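Last updated: September 2025

In February I decided to sell the gold bracelet which I had from my aunt. I did not wear it for years and the clasp was always catching my sleeve. I believed it would take one afternoon, but it took eight weeks, so I write down how it went.

First I brought it to Goodwin, the jewellery shop in Lirkcombe. The man weighed it, looked at the stamp and offered me $717. I asked if this was for the gold or for the bracelet, and he said for the gold only. 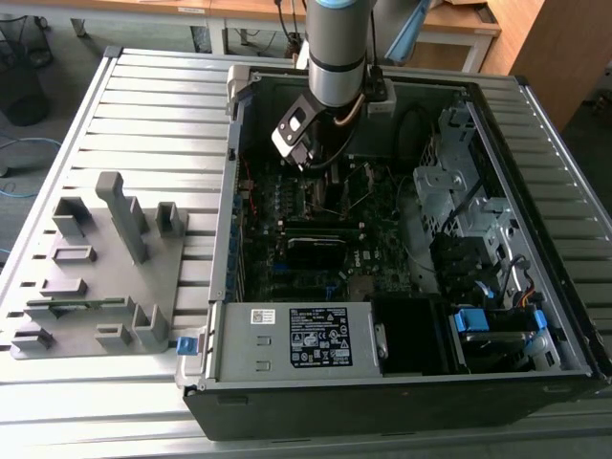
A price for metal was not what I wanted, because the bracelet is signed Clerura on the inside of the clasp. The small makers have their own buyers, and those buyers are careful. They want to see the inner side, the hinge, the old repairs. A person who pays for what is inside would like to look inside first. So I took new pictures of my bracelet with the clasp open and wrote in the listing that one link was soldered before.

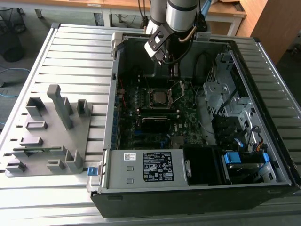 Computer tower with the side panel off, on the metal table.

For the listing I used Umberg. They take 8 per cent from the seller, and you pay the insured postage yourself. I did not know that the insurance stops at $100 if you do not tick the second box. Please check it before you print the label.

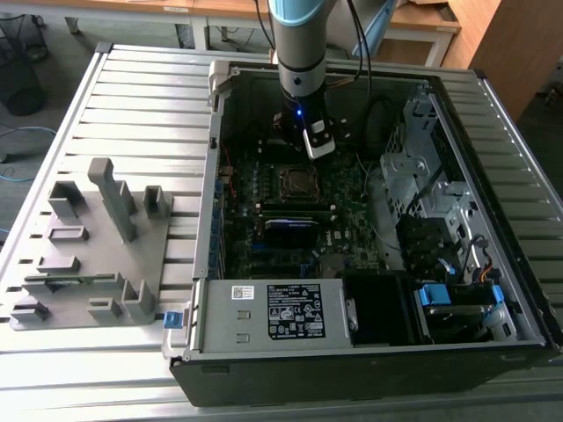
The written appraisal cost me $53 more. I was not sure it was worth it, but two buyers asked for it in their first message. The colour of the gold was described there as rose, and I had written yellow, so I had to correct my text.

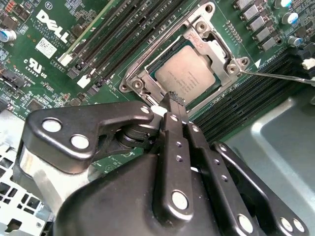 One reader wrote to me that an appraisal for insurance is always higher than what a buyer will pay, and that I should ask for the resale value in writing. I had asked only for "the value", and the paper I got was the insurance kind. The bracelet sold anyway, a bit under my asking price, and I posted it on the same day with the second box ticked.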